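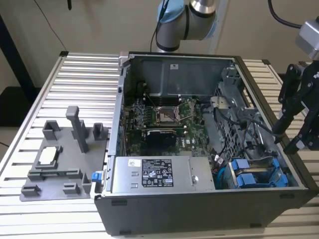 Kamrul Pathirana wrote to me after my last column that a robot cell is bought once but paid for every month, and he asked why our budgets still show only the first half of this. I think he is right, and I want to answer him properly.

At Burkstead, where I plan the equipment for computer repair and dismantling, we usually begin with the price of the arm. The supplier sends a quotation, the finance office puts it in a table, and people argue over it for weeks. The arm is the easiest part to price. The fixtures are much more difficult. A holder which suits one model of desktop tower may be useless for the next one, and our customers do not send us the same model for long. In our first plan we wrote 600 pounds for printed fixtures. We had spent 1,353 by May, and the plates were still being changed.

My opinion is that fixtures should not be a single line under "accessories". They should have a yearly budget, like cleaning or electricity. Kirsty Lindsay, from our finance office, does not agree with me. She says that an open line is an invitation to spend, and that engineers will always want one more version of a plate. I accept that there is some truth in this. But when the money is fixed too low, the engineers do not stop. They borrow from the line for spare parts, and then a gripper finger breaks and there is no money for it.

The second thing I would change is the time. Zelow offered us a support contract for 18 months, and we compared it with the purchase price only. We did not compare it with the hours of our own technicians. A person who moves a post on a plate and teaches the positions again is a cost also, even if there is no invoice.

I do not say that a small workshop should wait. For a first cell I would keep 2,000 pounds apart, not promised to anything, and look at it again after half a year. If Kamrul has a better figure from his own place, I would be glad to read it.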